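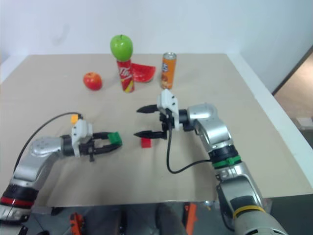 3.2 What people told me counted as a snack

I went into the interviews thinking the word "snack" would be the easy part. I had a whole page of questions about timing and cost and who does the shopping, and just one warm-up question at the top: "What did you snack on yesterday?" Well, the warm-up question ate most of the first month. People wanted to argue about it! One woman in Alham told me flatly that she never snacks, and then listed a banana, two crackers with cheese and a can of soda between lunch and dinner. When I read the list back to her she said the banana was "just fruit" and the soda was "just a drink," and the crackers were what she called tiding herself over.

So I rewrote the guide (the old version is in Appendix B, if you want to see how naive it was) and started asking people to sort things for me. In the end 311 people did the sorting task, 113 of them in Alham and the rest in Jendell. Each person got a stack of food and drink names on cards and put them into any piles they liked, with any labels they liked. I didn't give them the word "snack" at all until the very end.

The fruit cards and the drink cards caused nearly all the trouble. Figure 1 has the kind of mix I mean: a green apple, a slice of watermelon, a red drink can and an orange one. Put those four on a table and my respondents will happily split them three or four different ways. Some went by sweetness and made one pile. Some went by whether you chew it. A fair number, mostly parents of small kids, went by whether you'd have to ask permission first, a rule I hadn't seen in any of the earlier studies I read and now can't stop noticing in my own house.

Watermelon was the oddest card in the stack. An apple is something you eat by yourself, standing up, on the way to somewhere else. Watermelon is an event. People told me about porches and cousins and newspaper on the floor, and then they'd hold the card in the air for a while and put it down with potato salad. Randi Aasen, who coded the Jendell transcripts with me, started marking these as "occasion foods," and I liked the label enough to go back and recode the Alham set the same way.

Drinks were a different story. I had expected soda to land with candy, the way it does in Solberg's sorting study, and in Alham it mostly did. In Jendell it landed with coffee and water, under labels like "with lunch" or "in the car." My guess is that this has to do with the long commute out there, but I didn't ask about commuting, so please take that as a hunch. I'd love for somebody to check it.

One more wrinkle before I get to the diaries. When I finally brought out the word "snack" and asked people to point to the pile it belonged to, 67 of them pointed to more than one, and several took their piles apart and started over. I kept both versions. The analysis in Section 3.3 uses the first sort only, mainly so that it can be lined up with the Rarkden data, where there was never a second one. The second sorts are messier and a lot more fun to read, and I come back to them in Section 5.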